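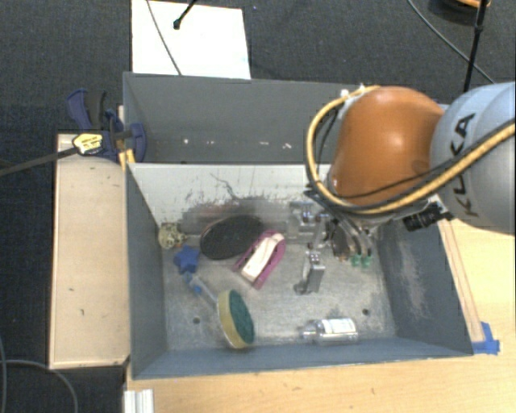

Sepp Household Objects is a catalog of small things found in kitchens, bathrooms, utility drawers and toy boxes, recorded one at a time and stored together in mixed groups. It covers items that one adult can hold in one hand. The groups are mixed on purpose: a sponge brush and a bottle can share a grey metal bin with a blue star that has chunky rounded points, and all three keep separate records. Bin floors are bare metal and pick up scratches and dull smudges with use, so surface marks under an object should not be read as part of the object. The same goes for the small round holes in the floor, which have been mistaken for buttons and washers by more than one annotator.

Contents of this release

objects.csv — one row per physical item
records.csv — one row per weighing and measuring session
groups.csv — which items were placed together
vocabulary.txt — permitted values for name, material, finish and condition
changes.txt — corrections since the previous release

There are 1,240 items in objects.csv and 1,389 rows in records.csv. The difference is repeat sessions. An item gets a second session when it has been washed, repaired, or found to weigh something other than what the first row says. Join the two files on item_id and take the row with the highest session number unless you want the history.

Fields in objects.csv

item_id: Four letters and a number, printed on the storage bag. Never reused, even when an item is discarded.

name: Short common name in lower case. Use "sponge brush", not "dish wand" or "scrubber". Brand names go in the notes field.

shape: One or two words, chosen by looking at the item from its widest side. Oval, round, star, box, tube, flat, irregular.

color_main: The color covering the largest area. Pale yellow and yellow are separate values. So are grey and silver. The vocabulary keeps the spelling "grey" from the first release, and changing it would break older scripts.

material: Main material if known. If the person cataloging was not sure, the value is "unknown". A guess is worse than a blank in this column.

finish: Smooth, textured, ribbed, glossy, matte. More than one value is allowed, separated by a semicolon.

openings: Yes or no. Printed dark spots do not count. Check with a fingertip.

mass_g: Mass in grams, empty and dry.

length_mm, width_mm, height_mm: Outer dimensions with the item at rest on its most stable side. Bristles are included and measured uncompressed.

condition: New, used, worn, damaged.

notes: Free text. Not checked for spelling.

Selection

Items were bought in Ustville and Sestenstead, at hardware stores, supermarkets and two secondhand shops. Doina Golob drew up the first shopping list and Kalevi Kiiskinen extended it to bathroom and pet items. Nothing heavier than 1,000 grams was accepted. Glass, open blades and anything that leaks when tipped were left out. Bottles are included only when empty, with the cap on if one was supplied.

Secondhand items account for 300 rows. They are marked "used" or "worn" and have wider variation in mass than new items of the same name, mostly from missing parts. They were kept for that variation.

Grouping

A group is a small set of items placed in one bin at the same time. Rules for making one:

No two items in a group have the same name.
At least one item is soft or has bristles.
At least one item has no flat side.
Items may touch and may lean on a wall.
Items are set down by hand in no fixed order and not straightened afterward.

Leaning items are common in corners and near the back wall. The resting pose of such an item is not the pose used for its dimensions, and height_mm will not match what you see in the bin. Do not file this as an error.

Care and storage

Sponges and brushes are rinsed with plain water and dried fully before they are bagged. Textured items hold dust and are brushed first, then wiped. Do not use solvent on printed surfaces — it took the label off several bottles in the first release, and those rows now read "damaged". Bins are wiped with a dry cloth. Scuffs on the walls are left alone.

Known problems

The oval and irregular shape values overlap. Seija Keskinen rechecked every item marked irregular, and some were moved to oval, but dog toys and pumice stones still fall on either side depending on who looked.

Black items with a fine texture are under-described. Most have only "textured" in the finish column, which does not separate a woven surface from a molded one.

Mass values for sponge items from the January sessions run high. The scale was fine; the sponges were still damp. Affected rows have the flag damp=1 in records.csv and have not been removed.

A few star-shaped items were measured point to point and others across the flat span between points. The notes field says which, when it is known.

Corrections

Send corrections with the item_id, the field name and the proposed value. Requests that change vocabulary.txt take longer and are held for the next release. Urho Salminen handles objects.csv and groups.csv. Alasdair Lennox handles records.csv and anything to do with the scale. Physical items are kept at Andside and can be remeasured on request, provided the bag is still sealed or the item has been in a session since it was opened.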